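Countertop shelves for tea, coffee and dry goods: setup and upkeep

A small two-tier shelf adds storage over the same patch of counter without drilling into tile. Most of the trouble people have with them comes from loading, leveling and cleaning. The notes below apply to slatted wood units with a side panel at each end, sold flat or assembled.

Position

Measure the depth of the counter from the wall to the front edge, then the depth of the shelf. Leave at least a hand's width of clear counter in front. In a corner, set the unit far enough from the side wall that a cloth can pass between panel and tile.

Keep it away from the cooktop and the kettle. Steam condenses under the upper slats and runs along the joints, where paint fails first. Tea and coffee also go stale faster with heat.

Leveling

Load the unit lightly and press on each upper corner in turn. If it rocks, loosen all the screws half a turn, press the unit down square on the counter, and retighten in a diagonal sequence. A unit that still rocks after this has one short leg. Stick a felt or cork pad under it. Clear silicone dots work better on polished stone and do not soak up spills.

Check the screws again after 40 days. Softwood compresses under a screw head, and the first retightening is the one that counts. Use a hand driver. A powered one will strip the hole or crack a narrow slat.

Loading

Heavy ceramic goes on the lower shelf. Light canisters go on top, with the widest one toward the back. Slats flex individually, so a jar with a small foot should span at least two of them, and preferably three.

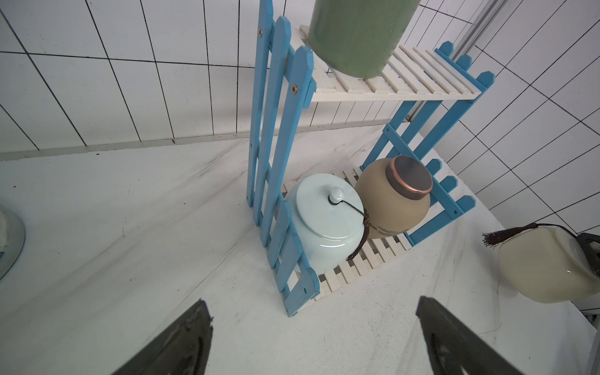
Jars and lids

Lidded jars on a lower shelf need headroom. Measure the jar with the lid on, add the height of the knob and then the space to lift the lid clear. If the total exceeds the gap between shelves, the jar has to be slid out each time, and an unglazed base will wear a track in the paint. A thin felt ring under the base prevents this.

Leave a small gap between ceramic jars where the width allows. Jars in contact chip at the widest point, usually when one is pulled out in a hurry. Cords and tassels on lids should hang at the side or front, clear of the neighboring jar.

Unglazed clay takes up odors. Keep one jar for one kind of tea. Wash it in plain hot water, no detergent, and dry it upside down overnight before refilling. Glazed porcelain can be washed normally, but a loose lid is not airtight. For anything stored longer than a few weeks, use an inner bag or a canister with a gasket.

Paper labels lift when wiped. Write the contents and month on masking tape under the base instead. Joanne Hartley uses a wax pencil on the inside of the lid - also fine, provided the lid is not swapped.

Cleaning

Weekly: remove everything from one shelf at a time. Run a dry 1-inch paintbrush between the slats from back to front, then wipe with a damp cloth. Wring it hard. Standing water between slats swells the end grain.

Picket-type side panels collect dust where the crossbars meet the uprights. A cotton swab reaches it.

Tile and grout behind the unit: pull the unit forward fully, do not reach through it. Tea dust and sugar build up along the joint between wall and counter. Use a soft toothbrush and a mild dish soap solution. Skip vinegar if the counter is real marble.

Touching up paint

Sand the chip with 200 grit, feathering the edge. Wipe, let dry, and apply two thin coats of water-based enamel with a small artist's brush. Leave the shelf unloaded until the paint is hard, which takes longer than the touch-dry time on the can. Jars put back early will stick and pull the new paint off with them.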